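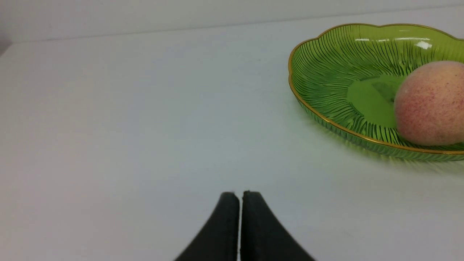
Grotirora Home Help
Reading time: 4 minutes

White tabletop shows everything — leave it bare or put something on it?

Posted by Mohit Tyagi, 22 October 2022

Hello all, and thank you in advance for your patience, because I tend to go on a bit. We moved into a smaller apartment this fall and I bought a plain white table that stands right up against a white wall. In the store I loved how clean it looked. At home it looks like a doctor's office, and every crumb and speck shows up on it like a fly in milk. I wipe it in the morning, I wipe it after lunch, and by the evening there is some tiny dark dot in the middle of it that I could swear wasn't there before.

My wife would like a tablecloth. I would rather not, as we have two small children and I know who will be washing it. I have been playing with the idea of just a bit of color, a bright plate or a bowl that lives there all the time, but I worry that one lonely plate will look as though we forgot to clear up after a meal. The finish is smooth and matte, if that matters, and I have already made one faint gray smear with the wrong sponge. What do you do with yours? And how do you get the smears off?

Posted by Darmawan Liem

Dear Mohit, welcome to the club! I have had a white table for seven years now and I have been through all the stages, including the tablecloth (which lasted until the first spaghetti dinner, so I understand you completely).

Let me start with the smear, as that is the easy part. Put a small drop of dish soap in a bowl of warm water, about 500 ml, and use a soft cloth that you have wrung out well. Go over the whole top and not only over the smear, or you will end up with one clean patch that looks worse than what you had. Then dry it straight away with a second cloth, long strokes in one direction. Please stay away from the scrubbing side of the sponge. On a matte top it can leave a shiny spot, and a shiny spot is there for good. I learned this on the end nearest the window, where of course everybody sits.

Now the color. I say go ahead with the plate, and be brave about it! A pale one will just disappear on you. Something like this lime green would do very nicely: 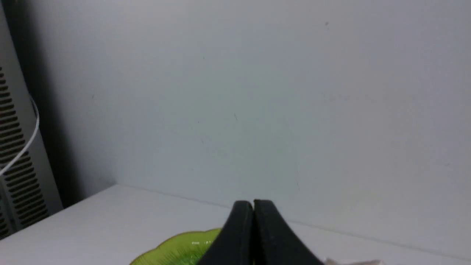

Bright green with a wavy rim, on a plain white tabletop.

What I like about a plate you can partly see through is that the green is not the same all over. It goes from a yellowish green at the rim to something deeper further in, and with the fine ridges you get a little shine as well, which a matte white table could really use. As for looking forgotten, put something in it. Clementines in the winter, keys and the mail if you must, or a candle. Put it off to one side, too. Mine stood in the exact center for a long time and I was forever moving it to make room for the pots, and then one day I left it near the end and we were all happier.

If the wall still bothers you after that, hang something low over the table. We have an old Elovier calendar there, years out of date, but my daughter likes the birds.

Posted by Svend Grímsdóttir

Tablecloth. Get the wipeable kind and you are done.

Posted by Oluf Damgaard

I agree with nearly all of what Darmawan wrote, only do check the underside of whatever you put there. I had a pottery bowl with a rough foot and it left a ring of little scratches that I still look at over my coffee. Four felt dots from the hardware store fixed it, the kind you stick under chair legs. Lift the plate when you wipe, too — crumbs get under a rim and then you are pushing them back and forth like sandpaper.

With small children I would wait until November or so before buying anything nice. By then you'll know where they like to sit and how far they can reach.

Contact Grotirora Home Help | Copyright 2022 | Back to top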